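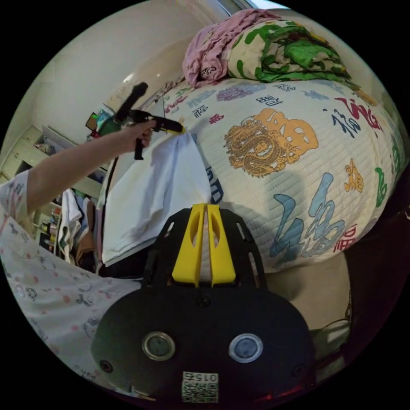 Fig. 1. Two hand-held grippers at the bed, one with its yellow tip on the top corner of the white cloth.

Week 3: Cloth, corners and patience
Notes for the home-build evening course, Mallton shared workshop
Tutor: Shona Grimshaw

Welcome back, everyone, and a special hello to those of you who have now printed your fingers a second time (it happens to all of us, and the second pair is nearly always nicer). Tonight we leave the wooden blocks in their box and move on to cloth, which I love dearly and which will drive you up the wall.

A block stays the shape it was when you picked it up. A cloth doesn't. Take it by one corner, as in Fig. 1, and the rest falls into folds of its own choosing, so your build has to cope with a shape it has never met before. Do have a good look at the mattress pad too. All those big coloured characters and the dragon make a busy background, and a white cloth in front of a white pad with printing on it is a fair test for whatever vision code you've cobbled together.

Before you start at home:
– Check the finger screws. Snug, please, and no tighter.
– Open and close the grip a few times with nothing in it.
– Pinch the corner itself, a thumbnail's width in.
– Lift slowly, stop, and let the cloth settle before you move across.

Nataša Babić has kindly put her spring notes on the shelf by the lathe, and she got through 452 lifts on one set of fingers, bless her. I'd be delighted with twenty from each of you by next time!

Related notes
Week 2: Printing and fitting fingers
Week 4: Folding a towel in half
Wiring the Vunberg board

We use cookies to remember your settings. Accept | Manage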